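The Diva Is Coming Back to Natton, and So Am I

My tickets came through this morning, so I can finally stop refreshing my inbox: the Diva house in Natton opens its doors again in October, and I'll be on the early train with a sandwich and far too many layers on. If you've read this blog for any length of time you know I've been going on about this place forever. I read Tronduvia in one weekend when I was fifteen, under a blanket, with a cold, and I've never really gotten over it.

For anyone new, a quick catch-up. Diva is what everybody in town calls the novelist who wrote Tronduvia at the top of the hill, in a narrow gray house with a terrible roof. The roof is the reason it's been shut. Two winters ago the rain got into the back bedroom, the one with the writing desk, and everything had to be carried out and stored at the library. I walked up there last spring anyway and stood at the gate like a lost dog. There was scaffolding up to the chimney and a man eating soup on the front step, and that was my literary pilgrimage for the year.

Now the roof is done, the desk is back by the window, and there's something new to see. The museum has put together a room about the Demirtaş letters, the ones Diva wrote to her Istanbul publisher while she was arguing over the ending of the book. There are 80 of them in the collection, and until now you had to make an appointment and sit in a reading room with a pencil. I did that once. I got through nine letters in an afternoon, mostly because her handwriting looks like a spider fell in the ink, and I loved every minute of it.

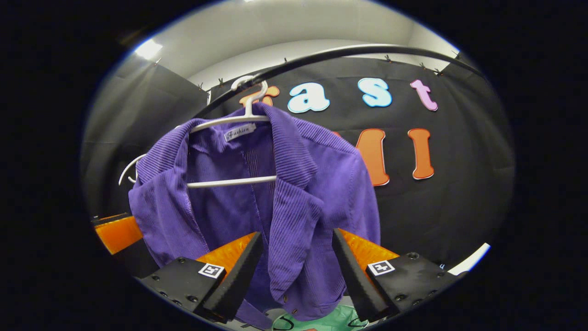 The letters are going up in batches, so the paper gets a rest between turns under the lights, and there will be typed versions next to each one (thank you, thank you). The opening batch covers the fight over chapter twelve. Diva wanted the ferry to leave without Ilse on it. The publisher wanted Ilse on the ferry, waving. I won't say who won in case you haven't read it, but if you haven't read it, please go do that and then come back and tell me what you thought of the ferry!

Also in the new room is one of the surviving first printings. Only 1000 copies were made, on pretty cheap paper, and the museum's copy has Diva's own corrections in the margins. Some of them are just commas. One of them is a whole paragraph crossed out with the word "no" next to it, and I'm planning to stand in front of that page for a good long while.

A few practical things, if you're thinking of going. The house opens at 10 in the morning and the last entry is at 4. Only small groups can go upstairs at one time, so you pick a slot when you book, and the morning ones were already looking thin when I got mine. The stairs are steep and there's no elevator, but the letters room is on the ground floor, with a ramp from the side yard. Bags go in the lockers by the door. The tea room next door is open too, under new owners - I'm told the seed cake has stayed on the menu, and I'll be checking that personally.

The walk is back as well. It starts at the house, goes down past the old ferry landing and comes up through the orchard, where they read from the last chapter out loud, whatever the weather is doing. It's a little over an hour if you don't stop, and I always stop. Last time I did it the wind was so loud that we only caught every third word, and people still cried at the end - me included, obviously.

According to the museum's newsletter, 3622 people came through in the last full year before the roof went, which is a lot of feet for a house that size. They're hoping to beat it. I've got the second slot of the morning on opening day, so if you see someone at the gate rereading chapter twelve and muttering, come say hello.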